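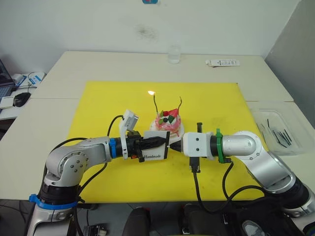 Two robot arms and a small decorated cake on a yellow mat.

6 min read

Search questions, cars, fault codes...

Is a £717 gearbox "rejuvenation" worth anything on an automatic with no faults?

My car is a Grorketero estate, petrol, with the ordinary six-speed automatic (torque converter, not the twin clutch). It has done 55,000 miles, all but the first few thousand of them by me. It went into Cerkarden for its service in November and came back with a clean sheet apart from one amber item on the report: "Transmission fluid condition, recommend Felanow treatment." The price next to it was £717.

I asked what was wrong with the fluid and was told it was "showing its age". I asked who had looked at it and how, because as far as I know this gearbox has no dipstick. The service desk said the technician would have assessed it. I asked if I could speak to the technician and he had gone to lunch. It was ten past four.

What the treatment consists of, going by the leaflet: a cleaning liquid is added to the old fluid, the engine is run for 30 minutes, everything is pushed out by a machine, new fluid goes in and then a bottle of "conditioner" is added on top. The leaflet says it restores shift quality. My shift quality is fine. It has always been slightly slow going from second to third when cold and it's no different now from when I got it.

The confusing part is that the handbook doesn't list a gearbox fluid change at all. There is nothing in the maintenance table, and when I bought the car the same dealer told me the box was "sealed for life". When I reminded them of this they said that was "under ideal conditions". I drive to work and back and go to the coast twice a year.

So, three things I'd like to know. Is there any truth in fluid needing to be changed if the maker says nothing about it? Is the Felanow process any better than a normal drain and refill? And can refusing it affect the warranty, which was hinted at and has a while left to run? I don't mind spending money on the car if it needs it. I do mind being sold something by someone who can't tell me what they looked at.

Edit: no, I haven't noticed any leaks, shudder or warning lights. The report says "no leaks evident" two lines above the amber item.

2 replies

First reply (marked as most helpful)

You're being sold two separate things here and it helps to pull them apart, as one of them is reasonable.

Fluid does wear out. It gets hot, it picks up clutch material, and the additives get used up. "Sealed for life" has never meant much to me, as no dealer I've asked has been willing to say how long a life is. I suspect it mostly means the car gets through its warranty and the first owner sees a smaller servicing bill. If you look up who made the gearbox (often it isn't the car maker) you may find that firm publishes a change interval of its own. Look for it before you argue with anybody. If there's a figure in there and you're near it, a change is a sensible thing to do.

The £717 version is the other thing. I'd want answers to these before I handed over a card:

Which fluid goes in, by specification number? "Suitable for all automatics" is a bad sign. Your box was designed for one type of fluid and the wrong friction properties can give you the very shudder you haven't got.

Does the car maker approve the cleaner and the conditioner, in writing? A Felanow leaflet saying Felanow is safe is an advert.

Do they drop the pan and look at the filter? On a lot of boxes of this sort the filter is inside the pan, and on some the pan and filter are one plastic piece that gets replaced whole. If the machine just swaps liquid through the cooler lines, the filter and the magnets stay as they were. You'd be paying extra to skip the dirty bit.

How do they set the level at the end? On a box with no dipstick it's normally done through a plug, with the car level, engine running and the fluid within a narrow temperature band read off a diagnostic tool. Anyone who does the job regularly can tell you the temperature without going off to ask.

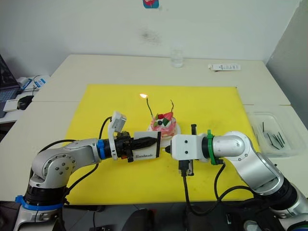
As for how they "assessed" it, checking fluid colour on one of these means opening the level or drain plug. Ask if that was done. If it was, there'll usually be a new washer or plug on the invoice. If there isn't one, I'd assume the amber mark was generated by your mileage and a drop-down menu. Colour tells you little anyway. Some perfectly good fluid goes dark quite early, and what you'd be worried about is a burnt smell or glitter in it.

I had a very similar recommendation on a different make and took the car to Shevchuk, the transmission place, for a second opinion. They wouldn't use a flushing machine on it and quoted me for a plain drain and refill with a new pan. They charged me £106 for the fluid, with the pan and labour on top, and the total was still well under half of the dealer's price. Did I feel a difference afterwards? No. I wasn't expecting to, and I'm wary of people who say the car was transformed when it had nothing wrong with it beforehand.

A plain drain leaves part of the old fluid behind in the torque converter. The sellers of machine flushes make a lot of this, and it's true as far as it goes. If it bothers you, have it drained again at a later service. Two drains will probably still come in cheaper, but get it priced for your car.

On the warranty, ask Cerkarden to email you the page that says the treatment is required. If it isn't in the maintenance schedule I can't see how skipping it could be held against you. I'd be more concerned going the other way. Suppose you do have it done, the box fails, and the maker finds an additive in there that it never approved. Who pays then? Put that question in the same email. Mine was never answered, which I took as an answer.

Keep the service report with "no leaks evident" on it too. It's dated and it came from them.

Second reply

don't touch it!! if it isn't broken leave it alone. my brother in law had his flushed and the gearbox went a few weeks after. old fluid has all the bits in it that keep the clutches gripping, change it and they slip. everyone knows this. dealers just want your money, sell the car before it's due anything big

Comment from the first replier

I've heard the slipping story for years and I'm not convinced. The usual pattern is that somebody only thinks about the fluid once the box is already playing up, has it changed as a last hope, and then blames the change when it dies. It may have been the flush, it may have been on its way out. Was it shifting properly before it went in? I would agree that a worn box with a lot of miles on and existing symptoms is a different conversation, but the question is about a healthy one.

Comment from the asker

Thanks both. I rang and asked about the plug. They don't have a record of it being opened. They have offered me the treatment at a "loyalty price" if I book this week, so apparently the price was showing its age as well. I've asked for the fluid specification and the warranty wording by email and had an automatic reply so far.

I found a document from the gearbox manufacturer and it does give an interval, although I'm not certain it's for my exact version as there is an extra letter on the end of mine. Does anyone know if the last letter matters for the fluid, or is it just which car it's bolted into?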